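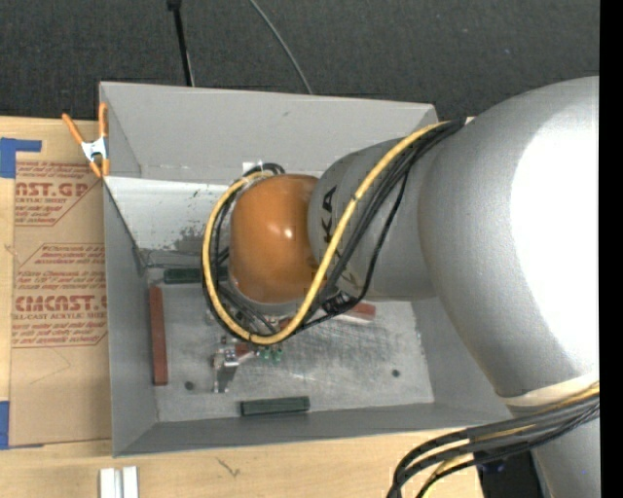

Do coloured overlays help children who find reading hard work? They help some children feel more comfortable looking at a page, but I wouldn't expect them to teach anyone to read.

Sorry, that's the short version for anyone skimming on their phone! Longer one under Jurgita's message.

On 2018-11-12, Jurgita Uibo wrote:
> Hi all, our optician in Darngate has suggested a tinted overlay for
> my son (he's in year 4) and then tinted glasses if he gets on with
> it. School say they've no view either way. Has anyone here tried
> them? Is it worth the money?
> Jurgita

Hi Jurgita,

We went down this road with my daughter when she was eight. She loved her overlay, a blue one, and used it for up to 2 terms before it ended up at the bottom of her bag with a banana. She said the words stopped swimming about, and I believed her – but her reading scores didn't budge until she started phonics with Mrs Ong at the Probert centre, four short sessions a week.

If I were you I'd start with the plastic sheet and leave the glasses for now. Ask for an ordinary full eye test as well, if he hasn't had one lately. My nephew turned out to be long-sighted and all that fuss went away with a normal pair of specs.

Has he been assessed for dyslexia yet? Anas Tahiri knows far more than me about getting school to ask for one, and I think he still has the letter he wrote in April. Anas, are you reading this?

Big print and a ruler under the line did more for us at bedtime, by the way. Happy to post you our old overlays (banana one excluded) if you send me your address off list.

Sekar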